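Visite chez Selcombe, un mardi de mars

Nous sommes partis à quatre du bureau d'Estow, avec le train de 7 h 40. La visite était promise depuis l'automne et mon collègue Joar Lunde l'avait organisée avec beaucoup de patience. Selcombe occupe deux étages d'un ancien dépôt de textile, à dix minutes à pied de la gare. On nous a donné un badge, un café assez fort, puis une présentation courte dans la salle du bas.

Le projet s'appelle Moen. Il s'agit d'apprendre à un robot les petites tâches de la maison : ranger les couverts, plier un torchon, fermer un bocal. Pour cela, l'équipe enregistre des personnes qui font la tâche elles-mêmes, avec une pince dans chaque main. Le robot est absent pendant ce travail. Il reçoit les mouvements plus tard, et il s'entraîne dessus.

La partie que j'ai préférée

Après la présentation, nous sommes montés à l'étage, où se trouve la cuisine. Je m'attendais à un laboratoire blanc. C'est une vraie cuisine, avec des placards en bois foncé, des récipients sur le plan de travail et une nappe à grandes lettres H orange. La responsable de la séance nous a expliqué que le tissu à motifs est difficile pour la vision, et qu'ils changent de nappe assez souvent.

Ce matin-là, la tâche portait sur un bac à couverts vert, où les cuillères, les fourchettes et les baguettes étaient mélangées. La consigne tient sur une feuille : prendre un seul objet, le poser sur la nappe, ouvrir bien les doigts, recommencer. J'ai demandé la permission d'essayer et on m'a prêté les deux pinces pendant un petit quart d'heure.

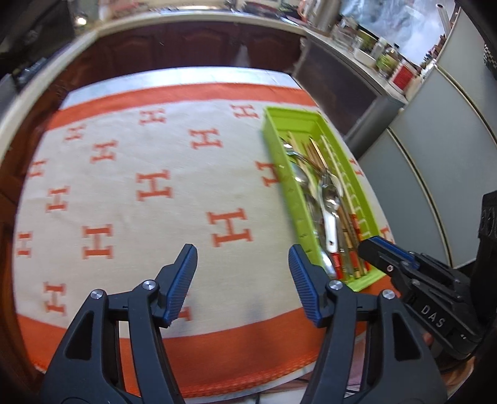 Ce que j'ai appris avec les pinces en main

Les doigts noirs ont des patins bleus striés, et on doit viser avec ces patins, pas avec le bout. Au début je serrais beaucoup trop fort. Il faut aussi accepter d'aller lentement, car un geste nerveux est un mauvais exemple pour la machine. Les baguettes m'ont donné plus de difficulté que les cuillères. Quand on rate une prise, on ne jette pas forcément l'enregistrement : on reprend l'objet calmement et on le signale à la fin.

Une journée normale donne environ 68 démonstrations par personne. Pour les couverts seulement, l'équipe en a déjà gardé 914, et l'objectif est 2000 avant l'été. Joar a posé la question de la fatigue du poignet. On lui a répondu que les séances durent 51 minutes, pause non comprise, et que le chiffre vient d'un accord avec le personnel.

Le poste à distance

L'après-midi, nous avons vu une autre méthode, au rez-de-chaussée. L'opérateur est assis devant un écran et commande le bras avec deux poignées. C'est plus précis pour corriger une erreur du robot, mais plus lent, et je trouve qu'on perd la sensation de l'objet. Un groupe de Zernasport, venu pour un projet de tri de vestiaires, faisait la visite en même temps que nous et préférait nettement cette solution. La discussion a continué jusqu'à l'escalier.

Pour ceux qui veulent s'inscrire : les groupes sont limités à huit personnes, les chaussures fermées sont demandées et il faut écrire trois semaines avant. Le repas n'est pas prévu, mais il y a une boulangerie en face de la gare.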